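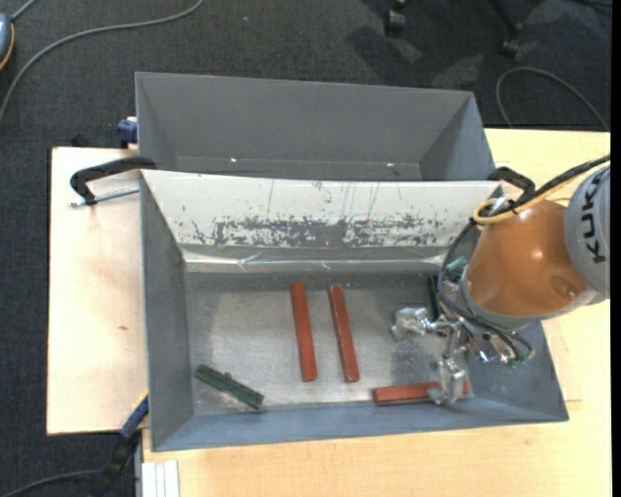 Gray bins on light wooden work surfaces, with a KUKA arm over the front one.

What We Leave on the Bus
By Si-eun Yoon

The first thing Grażyna Krawczyk asked me was if I had lost something. I told her no, I had come for the interview, and she laughed and said that people often answer no and then remember an umbrella.

She has worked in the lost property office of the Fleddale bus company for many years. Before that she drove a bus herself, mostly the number 70, which goes from the hospital to the river and back again. She told me that she liked driving but her back did not like it. When a place in the office became free, she applied the same afternoon.

"I thought it would be a quiet job," she said. "I brought a book on the first day. I think I am still in the same chapter."

The office is behind the ticket hall, and you must ring a bell to come in. We sat on the public side of the counter, on two chairs which did not match, and she stood up each time the bell rang. This happened often, so some of her answers were given to me in pieces.

I asked her what people lose the most. She did not need to think. Gloves come first, then umbrellas, then school lunch boxes. In November the office received 170 gloves, and she pointed out to me that she counts single gloves and not pairs. "A pair is a rare thing. If somebody loses a pair, I am almost happy for them, because at least the gloves are together."

Lunch boxes are the part of the job that she likes less. The rule is that food must go the same day, but a box may arrive after a long weekend. She keeps a special pair of rubber gloves for opening them. A mother once came for a lunch box and was angry that the sandwich had been thrown away. Grażyna offered to describe the sandwich to her, and the mother decided that she did not want to hear it.

We spoke longer about phones. I expected that a phone would be the easiest thing to give back, but she explained that it is one of the hardest. The owner cannot call her, since the number is in the phone. A friend calls it, the phone rings in the cupboard, and if she is with a customer she misses it. Her colleague Gun-woo Na now keeps the phones next to the kettle, where one of them is always standing.

"He answers very politely," she said. "He says, good morning, this is not your friend, this is the bus company. Some people hang up. They think it is a trick."

I wanted to know how she decides if a person is telling the truth. Her method is simple. She asks for one detail which is not visible from outside, such as what is in the left pocket, or which page has the bookmark. If a person cannot answer, she does not refuse at once. She asks them to go home and think, and to come back. Most of the honest ones do come back, she says, with too many details.

"One man wrote me two pages about his coat. I knew already after the first line that it was his coat. But he had written it so nicely, so I read everything."

There was one object that she spoke about more slowly. It was a violin in a blue case, found on the back seat of the last bus at night. Inside the case was a card with the name Cha and nothing more. She called music schools, she put a note in the ticket hall, and she asked the drivers to ask their passengers. The violin stayed in the office for 4 months, longer than the rule permits.

"My supervisor, Seung-woo Kang, could have sent it to the auction," she said. "He looked at it on the shelf every week, and every week he said, next week."

In the end a girl came with her grandfather for a lost hat. She saw the blue case and became very quiet. She had told her family that the violin was at school, and at school she had said that it was at home. The grandfather asked her to play something right there, so that Grażyna could be sure. "It was terrible playing," she said. "She had not practiced for 4 months! But how could she?"

The hat was never found.

Things that stay too long are sold every spring, in the hall of the Fernska market. Eun-seong Pyo, who leads the auction, puts the umbrellas together in large bundles, and there is a café owner who buys a bundle each year and lends them to his guests. Some of these umbrellas have come back to the office again. Grażyna recognizes them by the small white label with the number, which the café owner does not remove.

I asked if the work has changed how she travels. She said that she now writes her telephone number inside everything, also inside her shoes, and that her sister finds this strange. Before getting off a bus she turns around and looks at the seat. She does it in restaurants too, and at the dentist.

"Please write that in your article," she said. "Turn around and look. And write your number inside the violin case."

The bell rang again, and it was a boy, out of breath, with one glove. She went to get the box.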